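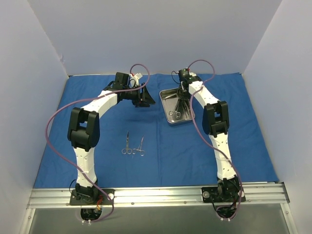
Slide 1. The Norley two-arm bench kit, tray in reach of the right arm.

Morning all. March 10, 2025, Irkthorpe open day, and I get to talk about my favourite bit of kit! Two arms, one rail, and a job everyone in theatre supply knows: sorting instruments. We've had it on trial for 14 weeks and I still pull up a chair to watch.

(Pause, next slide.)
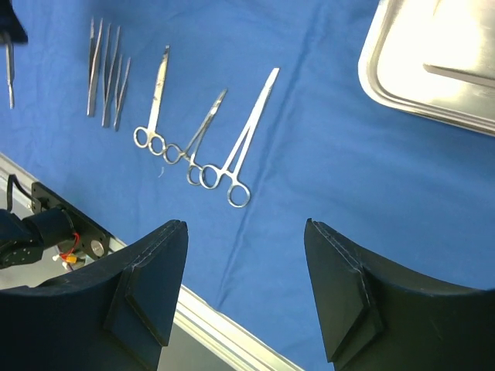

Fine handles are the hard part, so talk about the grip pads here. We swapped to the Latari set in week six and I love them – they change over in about 40 seconds, no tools. Mention the cable loops too: I'd like them tidier, and I've told Norley so.

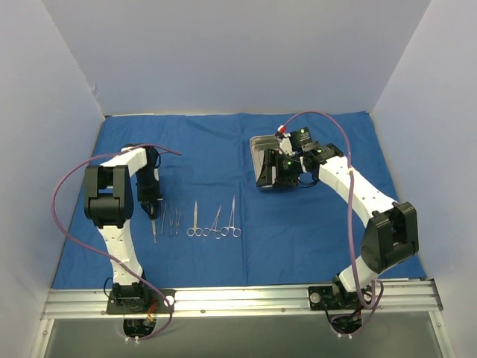 Likely question: can we borrow one before we buy?
Norley lends the full kit for six weeks, and the next free slot is July. Put your name on the sheet by the door.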